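Findham releases grasp planner update with pad offset check

August 7, 2026

Findham has released version 2 of its grasp planning software, adding a check that compares the planned position of each gripper finger with what a wrist camera sees before the arm starts to move down. The update is free for current license holders and can be installed from the Gomdale package server.

The planner has always worked from a fixed model of the gripper. Users enter the finger length, the pad thickness and the maximum opening once, during setup, and the software relies on those numbers until someone changes them. Covadonga Calvo, who leads the planning team in Arnamthorpe, said this caused trouble for customers who replace or rewrap their pads often.

"The model says the pad ends in one place and the real pad ends a few millimeters away," Calvo said. "On a large box it makes no difference. On a washer lying flat on a table, you either miss it or push into the table."

The new check runs while the gripper is open and empty. It finds the outline of both fingers in the camera image, fits a line to the inner face of each one and works out a correction for that side. The two sides are handled separately, so uneven wear on one pad does not shift the grasp center for both. If the outline cannot be fitted, the planner keeps its stored values and writes a warning to the log.

Cleiton Bastos wrote most of the outline code. He said the team tested it on 1,000 planned grasps in July, using 27 sets of pads in different condition. Plain, light work surfaces gave the most stable fit. Dark mats were harder, and the release notes list them as a known issue.

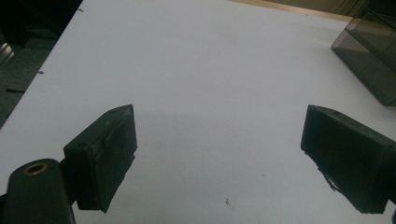 SOFTWARE & CONTROL

Black pads against a white surface, with the gripper open. The lower edges of the fingers are uneven, and the fit ignores that part of the outline by default. A setting called edge_margin controls how much is left out.

The update also changes how calibration files are stored. Old files are converted the first time the planner starts, and a copy of the original is kept in the same folder. Sites that use the Krishnan motion controller need to update its driver before installing.

Azra Halilović, who handles customer support, said users with custom fingers should run the setup wizard again after the update. Support for grippers with three fingers is planned but has no release date.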